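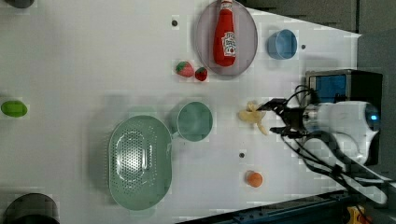
What age is play food good for?

Most children start enjoying it at eighteen months or so, when they begin handing you things and waiting for you to pretend to eat them. They keep going a lot longer than people expect. We've had nine-year-olds run a very strict restaurant with it. Anything small enough to fit in a mouth should wait until a child is past the mouthing stage, and that goes double for fruit with stems or leaves that could come loose.

Play Food on the Table
A gallery from the Flumska Toy Shelf

I love play food. I loved it as a kid, I loved it as a babysitter, and now I get to look after 264 pieces of it at the Flumska Toy Shelf, where families borrow toys the way other people borrow library books. Trains get the attention and building blocks get the donations, but the kitchen things are what people stand around and talk over. Put a plate and a strawberry in front of anybody and they'll start arranging lunch!

So this page is for the kitchen things. It has pictures, a few notes on what goes with what, and the bits of know-how we've picked up from washing, mending, sorting and re-sorting all of it. It opens with the question we hear most at the desk, and the rest is in no special order, because that's how I think about toys.

The fruit

Fruit is where everybody begins. A banana is the easiest thing in the whole kitchen to recognize, even for a very small child, and it doubles as a telephone (always, in every family, no exceptions). Strawberries are the ones that go missing. They roll under things, they get put in pockets, they turn up in coat sleeves in March. If you're buying your own, buy more strawberries than you think you need.

I have a soft spot for strawberries that don't match. A big one in a softer, pinker red next to a little dark one looks so much more like fruit from a real market than a bag of identical ones does. Kids notice as well. The little one is usually the baby, and the baby has to be fed first, although what a strawberry eats is a matter of some debate.

Oranges and peaches are harder. Plenty of toy ones are simply an orange ball, and you can call them whatever the recipe needs. Bastien Coste, who mends things for us, keeps insisting that one of ours is an apricot. Fine, Bastien.

The bottle

Then there's ketchup. I can't explain the power of a toy ketchup bottle. Children who won't go near the real stuff will squeeze pretend ketchup over a pretend banana with enormous satisfaction. It's tall, it's bright red, and it gives you something to do with your hands after the food has been served, so the game doesn't stop once everybody has a plate. If I could add only one item to a basic set of fruit and dishes, I'd add a bottle of something to pour or squeeze. Ketchup, milk, oil, it hardly matters.

It also likes to lie down. Stand a light plastic bottle up on a crowded table and some elbow will have it over in a minute, so ours tends to travel on a plate, like a very large fish. 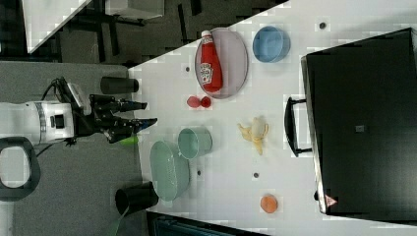
Ketchup on the plate, blue bowl at its side, banana partly peeled.

Peeled or not peeled?

A banana with its peel splayed open is one of the best things you can find in this line of toys. Peeling is a job with a before and an after, and little kids adore jobs like that. You can do it for each other, you can do it at the wrong moment, you can ask for it back with the peel on. Ghada Haddad brings her twins in every couple of weeks and they've never once gone home without a banana. She told me they've started peeling the real ones themselves at breakfast, and I was so pleased I had to go and tell the whole back room.

If your banana came without a peel, felt makes a good one. Cut a long leaf shape in pale yellow, then another for each side you want, and stitch them together at the bottom end only. Skip the glue, which goes stiff and cracks when it gets bent back and forth. My first one looked like a squid and it's still in circulation.

The green things

Now for my favorite part, the dishes. That pale, sagey mint green is all over toy kitchens at the moment and I'm completely on board. It's calm. It lets the food be the loud part. Red strawberries and an orange anything look wonderful near it, and it sits nicely with light blue and with the lavender-gray that some plates come in. We used to have a lot of primary-color dishes, and a table full of them next to primary-color food was honestly a bit much for me before ten in the morning.

A colander is worth having even if you have very little else. Kids carry food in it, wash food in it, wear it. The rows of holes are good for poking yarn through, and on a sunny day you can hold it up near a wall and see what the shadow does. Chaiwat Tanasarn runs our Saturday-style "big cooks" hour (it moves all over the calendar, so check the door) and he uses the colander as the serving bowl, the sink and the oven, sometimes within one recipe.

Measuring cups are the quiet stars. They scoop rice, they scoop sand, they scoop bathwater. One with a short handle is easier for small hands than a long one, which tends to tip. And if it's the same color as the colander, they'll find their way back to each other at cleanup time without anyone having to ask. 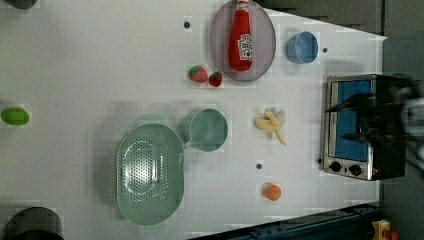 Setting a table that invites play

I've tried every way of putting out the kitchen things, and spread out wins. When everything is heaped in a bin, kids dump the bin, and then the dumping was the game. When the pieces have a little air between them, each one gets picked up and thought about. A plain white surface is lovely for it. The colors jump right out and even the smallest strawberry is easy to find.

A few things I do every time:

Put one thing on the plate already. An empty plate is a question, and a plate with something on it is a meal somebody has started.

Leave a bowl or a cup with nothing in it. Somebody will fill it.

Keep the fruit near the dishes but not in them. A strawberry just off the rim of a plate gets put on the plate within seconds, and then it gets taken off again, and away you go.

Set one piece far off by itself. Something bright green over at the far side is perfect. Kids spot it, go get it and bring it home to the others. I could watch that all day.

Washing up

Hard plastic fruit and dishes go in a tub of warm water with ordinary dish soap. Wipe, rinse, towel, then air dry overnight with the cups upside down. Hollow pieces with a seam are the ones to watch. If you can hear water inside, it needs drying out with the seam facing down, and if it can't be dried it has to go. Colanders want an old toothbrush around the holes, especially if there has been any modeling dough in the house (there has always been modeling dough in the house).

Wooden pieces get a damp cloth only. Felt gets a cool hand wash and a lot of patience.

Anything with a paper label I wipe around, never over. Yiğit Gezer rescued a peeling label for us once with a strip of clear tape and the edge of a ruler, and it has outlasted two of our tubs.

Putting it away

We sort into 4 bins: fruit, vegetables, bottles and boxes, dishes. For a while we had a separate bin for bread, then the bread got lonely and moved in with the vegetables. Each borrowed set goes out in a drawstring bag with a card listing what's inside, and the card has drawings on it so that children who don't read yet can do the checking. They're much stricter than the grown-ups!

Borrowing from us

The kitchen sets are out more than anything else on the shelf. We passed 2,000 loans this spring, and I was so happy to see that the one that tipped us over was a bag of fruit. You can keep a set for two weeks and renew it if no other family has asked for it. Missing pieces are no disaster. Let us know which one it was and drop it by if it ever rolls out from under the couch.

If you have play food your kids have grown out of, we'd be glad of it, odd pieces included. We're especially short of strawberries, as ever, and we could use another colander. Leave things in the crate inside the front door any time before five.

Notes and sorting by Yara Farah, Flumska Toy Shelf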